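The Zunstead Folding Board, or How I Came to Own a Flat Piece of Plastic

I have bought a folding board. I want that understood before anyone writes in to tell me that a person with two arms and a bed already owns the equipment. I said the same thing for years, usually while standing over a heap of clean laundry at eleven at night.

The Zunstead is a hinged panel you lay a shirt on. You flip the left side, flip the right side, flip the bottom up, and in theory you are holding a rectangle. Mimer makes one too, with vents and a carrying handle, for people who fold on the move. I borrowed that one from my sister and will get to it. The Zunstead comes in a sleeve with a printed card of instructions, and the card has more steps than the board has hinges, so read it once and then put it in the drawer with the takeout menus.

I did the T-shirts first, which is what everyone does and why these things have such good reviews. T-shirts are flat and have no opinions. They came out the same width, they stood up in the drawer, and I opened and closed that drawer several more times than I needed to. If you own nothing but T-shirts, stop reading and buy it.

Then there is the rest of what people wear.

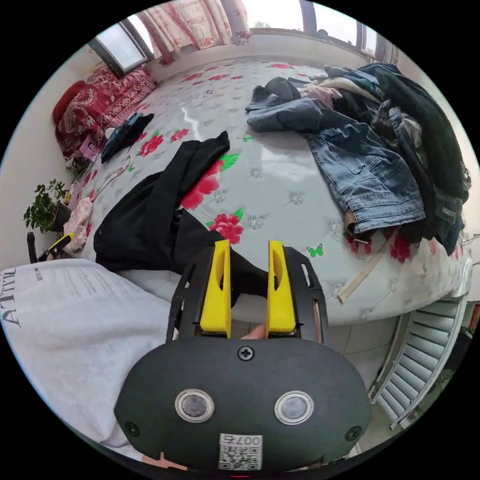

By Efa Rowlands
Home and Laundry
Filed under: Folding, Storage, Regrets

A denim jacket is the honest test, and the board fails it. The panels are light, the jacket isn't, and when you flip the side over, the jacket stays where it is and the panel bends politely around it. I ended up folding the thing by hand on top of the board, which made the board a very small table. Anything fuzzy has a different problem. It folds, then slowly unfolds, like a cat deciding it would prefer to be somewhere else.

Black clothes deserve a word. A crumpled black top on a loud floral sheet is easy enough to find. Working out which side is the front is another matter, and the board doesn't care. It will fold a sleeve into the neck hole with great precision. Lay the sleeves out straight first, then bring them in across the back, and only then start flipping.

Straps and belts you're on your own with. I roll mine. The card suggests "tucking accessories within the garment," and I did try that, and found a belt in a cardigan two weeks later.

On the bed, by the way, the Zunstead slides. A glossy mattress cover is about the worst surface you could choose for it, and most of us fold on the bed because that's where the pile is. It behaved much better on a towel. The Mimer has little rubber dots underneath and stays put, but it's narrower, and my larger sweatshirts hung off both ends of it. My sister says hers is for children's clothes. She might have mentioned that before I carried it home on the bus.

Storage: it folds down to the size of a big atlas and goes behind the dresser. I've got a Morholm dresser with a gap of exactly no use to anything else, so that worked out. Mine has fallen down there 3 times and I've gone in after it twice with a coat hanger.

Did it make me any faster? For shirts, yes, once I'd done a couple of loads and stopped consulting the card. For a mixed heap, no. The sorting takes the time, and the board sits there waiting while you pull a blue thing out from under a pink thing and wonder if it's clean. I now make two piles, board and not board, and do the board pile first while I still have some enthusiasm.

I'm keeping it. The T-shirt drawer looks like it belongs to someone with a pension plan. The jackets have gone back on hangers, and my sister can have her Mimer back on Friday if she comes and gets it.

Good: T-shirts, thin sweaters, pillowcases if you're that way inclined
Less good: denim, anything fuzzy, shiny bedding
Rating: 3 out of 5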